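El rincón del té, tercera temporada

Vuelve el hervidor a la sala común de Greltik y vuelve, con él, la promesa de que esta vez el asunto está pensado. Permítanme dudarlo. En junio se nos dijo lo mismo del dispensador de agua de Plovden, que ocupaba media pared y daba un agua tibia que no servía ni para el té ni para la sed. Duró lo que duró el contrato de prueba.

La novedad es que ahora no hay máquina grande. Hay un hervidor eléctrico, una mesa blanca y vasos. La circular que llegó a los buzones lo llama «punto de bebidas calientes», expresión que a mí me parece mucha expresión para un hervidor, pero vamos a lo práctico, que es lo que preguntan los lectores.

Primero, el dinero. La partida aprobada para todo el año es de 354 euros y tiene que dar para infusiones, azúcar, vasos y descalcificador. Con el agua que sale de los grifos de este edificio, yo empezaría por el descalcificador. El hervidor anterior acabó con una costra en el fondo que se desprendía en láminas, y más de uno se bebió alguna sin saberlo. La circular dice que se limpiará «periódicamente». ¿Cada cuánto es eso? Lo pregunté por escrito y me contestaron que se iría viendo.

Segundo, los vasos. Se han comprado 500, rojos, desechables, de los de fiesta. Son baratos y se apilan bien, de acuerdo. Mi objeción es la de siempre: un vaso pensado para refresco frío no tiene por qué llevarse bien con agua recién hervida. En el paquete que pude mirar no encontré ninguna indicación de temperatura, ni a favor ni en contra. Mientras alguien no lo aclare, yo me traigo la taza de casa y recomiendo hacer lo mismo. Además una taza tiene asa, detalle que se agradece a las 8 de la mañana.

Tercero, la elección de las infusiones. La caja de muestras de Tehrani trae 88 bolsitas y casi todas son de frutos rojos. Los que esperaban té negro tendrán que esperar. He probado dos. Una sabe a caramelo y la otra también. Dicen que la siguiente caja vendrá más repartida, y lo apunto aquí para que conste.

En cuanto al manejo, lo razonable cabe en pocas líneas. El hervidor se llena con el grifo de la cocina, nunca con la jarra del office, que lleva semanas oliendo a café. Hay que mirar el visor del nivel antes de encender y no pasar del máximo: lleno hasta arriba, salpica por el pico, y ya tenemos una mancha en el informe de mantenimiento del año pasado que recuerda cómo acaba eso. Se sirve con el vaso apoyado en la mesa, el pico cerca del borde y despacio. No se sujeta el vaso con la otra mano. Y quien se lleve la última agua, que vuelva a llenarlo, o por lo menos que no lo deje encendido en seco.

Sobre la mesa tengo mis reservas. Es blanca y lisa, bonita si se quiere, con unas patas metálicas finas que no me inspiran una confianza ilimitada cuando la gente se apoya a charlar. Y está puesta sobre la moqueta gris. Cualquiera que haya intentado sacar una infusión de hibisco de una moqueta sabe lo que cuesta. Propuse moverla junto al fregadero, donde el suelo es de baldosa, y se me respondió que allí no queda enchufe libre. Queda uno, detrás del microondas. Lo comprobé.

Los de la oficina de Dotport, dos plantas más abajo, tienen un arreglo parecido desde la primavera y hablan maravillas. Bajé a verlo. El hervidor era correcto, la bandeja estaba pegajosa y alguien había dejado tres bolsitas usadas encima del azúcar — supongo que las maravillas eran por el precio. Con todo, tienen bandeja, y nosotros de momento no la hemos presupuestado.

Seguiré tomando el té en la sala, porque peor era el agua tibia. Las quejas y sugerencias, por escrito, en la caja de la entrada; las que se dicen de pasillo se pierden todas. 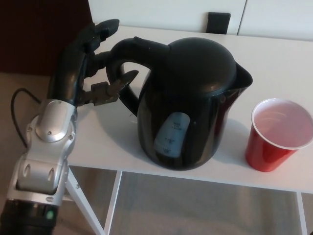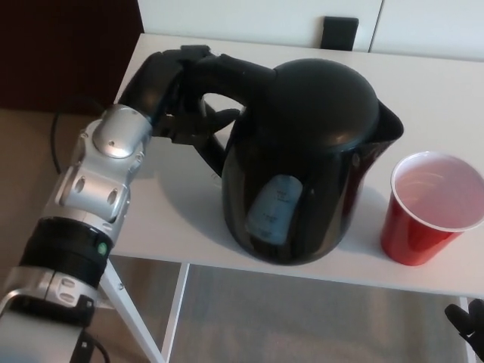
El hervidor negro y un vaso rojo, sobre la mesa blanca de la sala común.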